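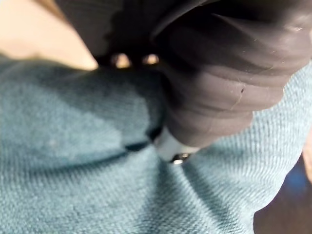
Figure 2. Wrist camera view during a pinch on the teal fabric. Folds spread from the fingertip, and a short dark crease lies just beside the contact.

4.3 Does the grasp score mean what we think it means?

The Dinu planner ranks candidate pinch points by a score learned from wrist images, and earlier reports on it treat a high score as good evidence of a stable hold. We doubted this from the start. The score is trained on labels that a person assigned by looking at single images, and a single image of gathered cloth says little about how many layers are between the fingers. In Figure 2 the folds clearly converge on the white fingertip, and a person would probably call this a good pinch. Whether the hold would survive a lift is a separate question, and the network was never asked it.

To test the link, we ran 400 pinches through the Sirkard control stack and logged the planner score before each lift. Gripper force and approach speed were fixed. Irina Toma labeled the outcomes without access to the scores. We then removed the wrist image from the input and let the planner choose from the overhead depth map alone, keeping everything else the same.

The full planner did better than the depth-only version, but by less than we expected, and most of the gain came from a single fabric. On the other cloths the ordering of the scores told us almost nothing about which lifts would hold. We also looked at where the network places its attention. It favors sharp dark creases like the one near the pinch in Figure 2. Such creases can mark a tight fold, but they also change with lighting. When Pui-shan Chiang moved the lamp and repeated 100 of the pinches, many scores shifted even though the commanded grasp had not.

A second concern is occlusion. A dark, ridged object covers much of the upper part of the wrist view, so the contact is seen from one side only. Curkness fills in the hidden region with a learned prior before scoring. We could not find a case where this step changed the chosen grasp, and we turned it off for the experiments in Section 5.

We do not claim that wrist images are useless for cloth. Our results are limited to one gripper and one camera mount, and a score trained on lift outcomes might behave differently.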